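Chapter 4
Getting Your Record Pressed
June
By the author
Reading time: 4 minutes

So you've got a record. The mixes are done, the drummer has stopped asking for more kick, and somebody in the band has said the word "vinyl" out loud. I've been through this with four bands now, two of them mine, and I still get a little giddy when we reach this part! In this chapter I'm going to walk you through sides, sequencing, test pressings and order sizes, and I'll try to keep the math light.

Start with time. A twelve-inch record has two sides, and the longer a side runs, the closer together the grooves have to be, and the quieter the whole thing gets. When I put out the first Koivisto record we had one song that ran 578 seconds (the bass player timed it, proudly) and it ate up nearly half of side two before we'd even talked about anything else. We loved that song. We also had to drop a perfectly good instrumental to make room for it, and I still think about that instrumental.

Your cutting engineer will tell you how long is too long. Ask before you book the cut. Different rooms have different tastes, and loud heavy music with a lot of low end wants more space than a folk duo does. 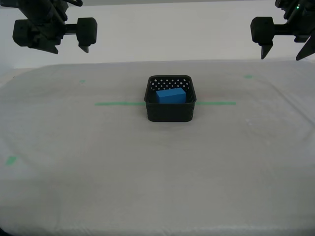

Flamen's singer disagrees with me on all of this, and told me so when she read an early draft: people worry way too much about loudness, she said, and she would take a quieter side with the right songs on it over a hot one with a hole in the middle. Turn it up, was her advice. She has a point, and their second album is long, fairly quiet and wonderful, so keep her in mind when I get bossy.

4.1 Putting the songs in order

Sequencing for vinyl is its own little puzzle. The outer part of the record sounds best, and as the needle moves in toward the label you slowly lose some of the sparkle at the top. That's why so many old albums end each side on a ballad. Put your brightest, busiest song first on a side and let something softer sit near the label. Then play the whole thing in that order, twice, on different days, and actively look for the spot where you reach for your phone.

Also remember that you now have two openers and two closers. I didn't get this at all the first time. We sequenced the Koivisto record as one long run, cut it in half wherever the clock said, and side two started with a song that sounded like it had walked in late. 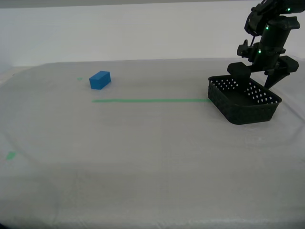 Test pressings come next, and please don't skip them. The plant sends you a few plain copies so you can catch problems before the full run is made. Play both sides all the way through, on more than one turntable if you can borrow one, and write down the time of every click. If a click shows up at the same place on two copies, tell the plant. Clear off a decent surface while you do this. A white tabletop under a translucent, slightly wrinkled plastic sheet is fine for paperwork and sleeves, but I'd keep a turntable off anything with creases in it – you want the player flat and steady, or you'll end up blaming the record for a wobble that belongs to the furniture.

4.2 How many, and who pays

The Amow tape label, who put out our first cassette, used to make 100 of everything and sell out in a weekend. Vinyl doesn't work like that. The setup cost is the big part, so a tiny run makes each copy painfully expensive, and a huge run fills your hallway. We ordered more than we needed for the Arberg tour, came home with 107 copies, and I was selling them out of a closet for years. Count your real buyers: the mailing list, the shops that have already said yes, the shows that are booked. 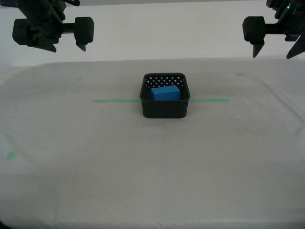 Packing is the last job, and I kind of love it. Put on the test pressing, make coffee, and get the mailers, stiffeners and tape laid out before you touch a single record. My first batch was 28 parcels and it took an entire evening because I kept getting up to look for the tape. Small stuff needs a home of its own. A little black plastic basket with holes in the back wall, like the one holding that blue block, would do nicely for pins, stickers and download cards, and you can park it in the middle of the table where everyone can reach. Ship the records outside their jackets if you can, with the inner sleeve on, so the disc doesn't split the seam on the way.

Before you go on to distribution in Chapter 5, take your own finished songs and try three different side splits on paper. Write the running time next to each side.

Contact | Copyright, all rights reserved | Back to top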